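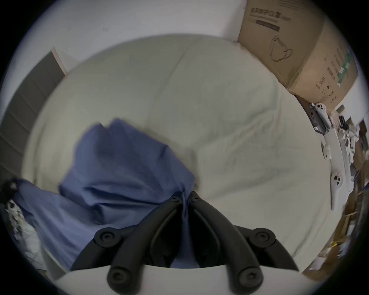 职场杂谈 > 自动化与岗位
主题:干了这么多年布草,现在的岗位叫“动作示范员”

楼主 Gion Hauser
发表于2025年4月20日

先说背景。我在Harcombe做布草整理,叠毛巾、叠枕套、套被子,手艺谈不上,手速有一点。去年10月公司上了一套叫Wiseck的项目,把我们组一部分人抽出来,不再直接用手叠,改成手里握一个夹爪,用夹爪去抓布、提布、折布,全程录下来,给以后的机器学。

工资没降,这一点先写在前面,免得有人替我哭。岗位名称改了三次,从“整理员”到“数据采集员”再到“动作示范员”。我妈问我现在做什么,我说示范叠布,她说你三十好几的人了,给谁示范。

工作内容说起来很简单:一块布放床上,夹起来,折好,放下,弄乱,再来。难受的就是“弄乱”那一步。以前叠完一摞,推走,看得见少了一摞。现在叠完还得亲手抖开,一天下来床上还是那块布。上个月我的记录是1326条,其中749条合格,剩下的被退回,理由多半是“动作犹豫”。我从业这么久,头一回因为犹豫被扣分。

想问问别的厂有没有类似的,你们怎么熬的。

2楼 Said Samir

我们Rundcombe那边也有,不过是分拣线。我的体会跟你反着:身体舒服多了。原来在烫平机边上站一个班,夏天能把人蒸熟,现在夹夹东西,还有凳子。你说叠完再弄乱没意思,我倒觉得叠完有人睡、睡完又送回来,本来也是叠完再弄乱,只不过以前弄乱的人付了房费。

3楼 Gion Hauser(楼主)

你这么一讲我更难受了。

补充一下手感的事,外行可能想不到。人手摸布,指肚一捻就知道捏了一层还是两层。换成两根黑爪子,什么都捻不出来,全靠看。刚开始那两周,我经常夹起一个角,底下跟着一大团,整块布像没睡醒一样被我拎起来。组长在后面说:“保留,这种失败也有价值。”我心想你以前可不是这么说的。
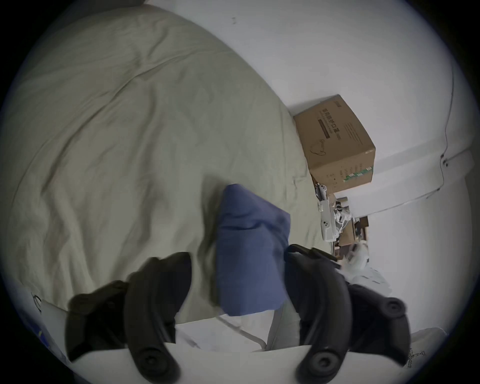 后来摸出一点门道:别贪,先夹中间提一个尖儿出来,看清楚布往哪边垂,再决定下一步。这么干慢,不过退回的少。讲给同组的人听,他们说你这不就是重新学一遍叠布嘛。是,工龄清零,工资照发,也算一种待遇。

另外,审核用的软件叫Betancur,它给每条动作打分。我跟它处得一般。我叠得顺的时候它嫌快,我放慢了它说犹豫。跟我前任主管一个脾气,好在它不请假,也不需要我凑份子。

4楼 Chaimae Benjelloun

楼主写得挺好笑,但我得泼点冷水。你现在录的每一条,都是在教机器顶你的岗。“工资没降”是因为录制期工资没降。录完呢?合同上写了吗?我们这边去签字之前,把三个问题列在纸上交上去:录制结束后原岗还在不在;退回的条数算不算工时;录像里的手和声音归谁用。第一个至今没答复,第二个算了,第三个回了一封很长的邮件,我看了2遍,没看懂,估计写的人也希望我看不懂。

5楼 Said Samir

没必要这么悲观吧。我们线上那台机器装了快一年,碰上湿浴巾照样发呆,最后还是我过去揪一把。布这东西软,一块一个样,没那么快。

6楼 Chaimae Benjelloun

它发呆,你去揪一把,揪的那一把有没有录下来?

7楼 Said Samir

……录了。

8楼 Gion Hauser(楼主)

两位别吵。其实我俩头都占。我既觉得凳子舒服,也觉得那凳子坐不长。

Chaimae说的退回算不算工时,我第二天就去问了。答复是“按合格条数结算绩效,按出勤结算底薪”。翻译一下:犹豫是我自己的爱好,公司不干涉。

还有个变化没人写进通知里,就是安静。以前四个人围一张台子叠,嘴不停,谁家孩子发烧谁家房东涨租,叠着叠着就知道了。现在一人一个点位,录的时候不让说话,怕动作走形。中午吃饭大家反倒不太会聊了,坐下来先各自活动手腕。

我跟组长提过,能不能两个人一组,一个录一个在旁边换布。组长说要报上去看看。报上去的东西在我们公司一般都看得很仔细,看很久。
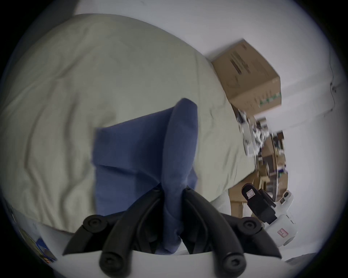 Knut Diekmann
我说句两边都不讨好的。我在设备那头,天天看你们交上来的动作,“犹豫”这个标签定得确实蠢。老师傅停那一下是在看布怎么垂,机器最缺的就是这一下,结果审核规则把它筛掉了,留下一堆干脆利落的错误。我为这事写过意见,回复是下个版本考虑。所以楼主,你那些被退回的,建议申诉。界面右上角有入口,藏得跟不想让人找到似的。

至于会不会顶岗,我不骗人,简单的平件迟早会。方巾、枕套先走,被套和异形件晚很多。谁要跟你保证都留得住,或者保证明年全走光,都别信。

10楼 Chaimae Benjelloun

难得有设备的人肯讲“迟早会”。那再问一句:知道老师傅停那一下值钱,钱给老师傅了吗?

11楼 Knut Diekmann

没有。这个我管不到,但你问得对。

12楼 Abdelkrim Salem

潜水很久,冒个泡。我去年从示范岗转到了复核,就是看别人的录像打标签。坐着,有空调,唯一的后遗症是回家看我老婆叠衣服,脑子里自动弹评分。有一次没忍住说了句“抓取点偏左”,那天的衣服后来都归我叠了。

正经建议:楼主去问问你们那边有没有复核的名额,会叠布的人看得出哪条是真叠好、哪条是凑巧。我们组里原来招的几个没碰过布草的,把翻面的枕套全放过去了,返工返到头大。名额不多,早问。

13楼 Said Samir

复核有凳子吗?

14楼 Abdelkrim Salem

有,带靠背。

15楼 Said Samir

我收回前面所有关于布很软、不用急的发言,请问在哪里报名。

16楼 Gion Hauser(楼主)

回Knut:申诉入口找到了,谢谢。先挑了几条交上去,系统提示“处理中”,还配了个转圈的动画,我看它转得挺犹豫的。

回Abdelkrim:问了,组长说复核要先考试,考的是叠布。用手叠。我已经有点不会了,今晚回家拿自己的枕套练。

回Chaimae:三个问题我抄下来了,组里又有两个人愿意一起签名。有进展我回来更新,没进展也更新。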